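Why I stopped saving recipes

2 September 2025

I had 2455 recipes saved on my phone. I know this because the app told me, right before it asked me to pay for more space! And I sat there trying to think which ones I'd cooked, and I got to 13. Thirteen! Four of those were the same banana bread.

So I deleted the lot. Well, I kept the banana bread.

My friend Jingyi cooks dinner every night from nothing but a skinny notebook her aunt gave her, and I've always been a bit jealous of it. It's got oil stains and crossed-out bits and one page that only says "more ginger than that." I bought myself one the same size and wrote down the things I make without looking anything up – lentil soup, the egg and tomato thing, my lazy roast chicken (550 grams of potatoes, don't ask me how I landed on that).

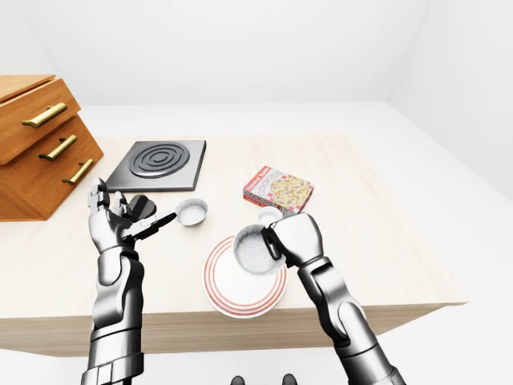 The first week was rough, I'll admit. I kept reaching for my phone while the onions were going, and one night we had toast. But by the second week I was tasting things more and fussing less, and I'd started writing little notes to myself in the margins like Jingyi does. Costel tried the soup and asked for the recipe, and I had to read it to him over the phone (he wanted amounts, poor man, and I had "a good handful" and "till it looks right").

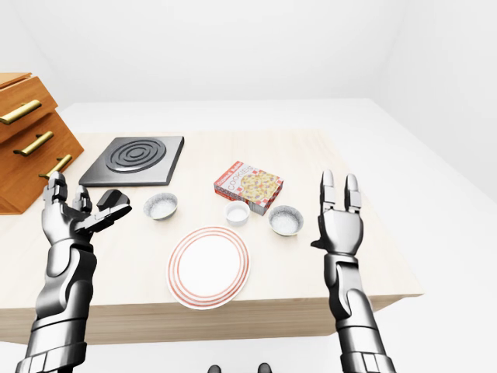 A small foil bowl and a few other kitchen things on the table.

Next on the list is dumplings. Qianru has promised to show me how she folds hers, probably in November when she's back in town, and I've left two blank pages for it.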